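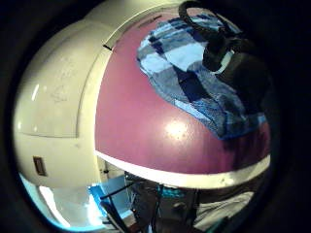
Figure 2.1 A checked towel on a curved pink surface, recorded with the Favum hand-held gripper.

Chapter 2
Choosing a hand-held recording kit

Chapter 1 dealt with tasks that a robot arm can be taught by example. Before any teaching can start, someone has to record the examples, and for that a workshop or college needs equipment. This chapter looks at one kit on sale, the Favum from Heklow, and uses it to show how a buyer should read a product sheet, set up a trial and judge the recordings.

The Favum is a gripper held in the hand, with a wide-angle camera fixed above the fingers. The operator does the task as a person would, and the kit stores the view and the opening of the fingers. No robot is needed at this stage. The price at the time of writing is £1719, which covers the gripper, the camera, a carrying case and the software licence. Spare finger pads are sold separately. A rival service, Nustavico, does the recording for the customer and charges by the day. We compare the two at the end of the chapter.

2.1 What the camera must see

A product sheet will give the width of the lens and the number of pixels. Neither tells you whether the thing being handled can be picked out from what it rests on. Cloth is a useful test for this. It has no fixed shape, and its edges are often hidden in folds. A checked pattern helps a learner follow how the cloth lies, though in deep shadow the darker squares can run into one another.

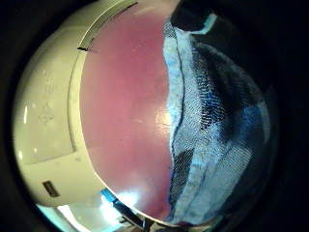

Figure 2.2 Blue and white fabric in loose folds. Note the glare spot on the pink surface.

Shiny surfaces are a second test. In Figure 2.2 the light is reflected close to the edge of the fabric, and a pale strip of cloth runs down that same side. When you review a trial recording, stop it wherever a reflection comes near the object and check that the edge can still be traced by eye. If you can't trace it, move the lamp or change your position and record again.

The Favum camera has 2 exposure settings, fixed and automatic. Use fixed exposure for a trial. With the automatic setting, brightness shifts as the gripper turns towards a window or a lamp, and recordings become harder to compare.

2.2 The working area

A wide lens takes in much more than the task. Figure 2.3 has the cloth at the lower left, but it also takes in a small device with a lit screen, a tangle of cables, a black ribbed hose, crowded shelves and a row of ceiling lights. Before you start, write down what lies within reach of the lens and decide which items will stay in place for the whole trial.

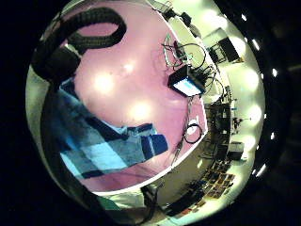

2.3 Planning a trial

Heklow lends the kit for 2 weeks against a deposit. Use the first week for practice and keep the second for recordings you intend to judge. Choose a single task, write its start and finish in one sentence each, and have every operator read them before picking up the gripper. The form in Table 2.1 follows the layout used by Þorgeirsson and may be copied for class use.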